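A **junk drawer**, also called an odds-and-ends drawer or, in parts of northern England, a bits drawer, is a drawer used to hold small household or office items that have no fixed place elsewhere. It is most often found in a kitchen, hallway cupboard or desk. The contents vary from one home to the next, but commonly include batteries, string, spare keys, pens, small toys, unopened packets and fittings left over from flat-pack furniture.

## Desk drawers

In a desk, the drawer directly beneath the top is the one most likely to be used in this way. It is shallow, within easy reach of a seated person, and too low for files or boxed goods. Items tend to lie in a single layer, with heavier things working their way to the front as the drawer is opened and shut.

Where a desk is shared with children, toys and trinkets often make up most of the contents. Packets still in their wrapping are also common – many are put away on the day they are bought and opened much later, or not at all.

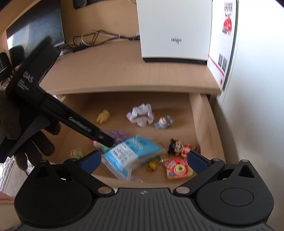 *An open desk drawer with small toys, trinkets and packages, among them a blue and white plastic-wrapped packet.*

## Sorting

Household guides differ on how often such a drawer should be cleared. The writer Jabari Muli, in the booklet *Small Places*, recommends emptying it fully every 6 months and wiping the base before anything is put back. Emmanuel Ogola takes the opposite view and advises removing one or two things at a time, whenever the drawer is opened for another purpose.

The usual method is to sort by use. Writing things are kept together, wrapped goods are checked for dates, and toys go back to a toy box. Loose batteries should be stored so that their ends do not touch metal objects.

## Dividers

Drawer dividers may be fixed or loose. Fixed dividers are slotted into the sides of the drawer, while loose trays can be lifted out and moved. The Follero tray, sold by the furniture firm Trereo from September 2014, was made in 21 sizes and could be cut to length with a craft knife. Mosmont later sold a similar tray with a felt base – it was dropped after a short run.

## See also

- Desk
- Chest of drawers
- Toy box
- Household storage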